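Unit 2 – Buying a used van, week 2 notes

Last time I rambled on about payload, so I'll keep this short! Gross weight minus kerb weight, and don't forget the driver counts. Our Ginilthorpe van is plated at 3404 kg, and you'd be amazed how quickly racking eats into that.

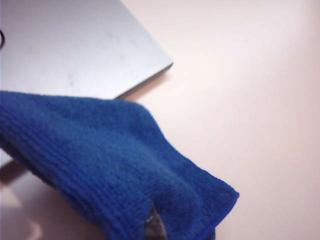 Service history

Read the stamps in order and check the mileage climbs. Kanyarat Siriwan has put the Plevura paperwork in the shared folder (start at page 413).

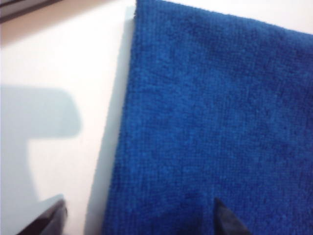
Paintwork gives away more repairs than any seller will. Look along the side at a low angle and compare panels. Wipe the grime off first – a microfibre towel folded over into layers, like the blue one, gives you a clean side to turn to – then look again at the door edges.

Lucie Lapointe is bringing the Sönmez brochures in January, so hold your finance questions till then.
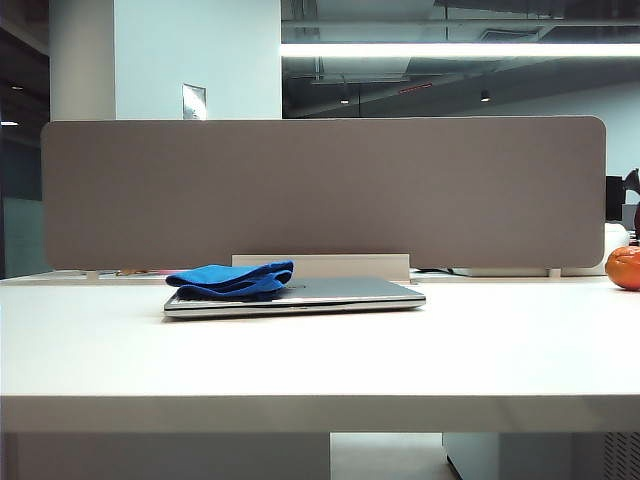

Oh, and bring your own torch for the underside, the ones in the store are hopeless.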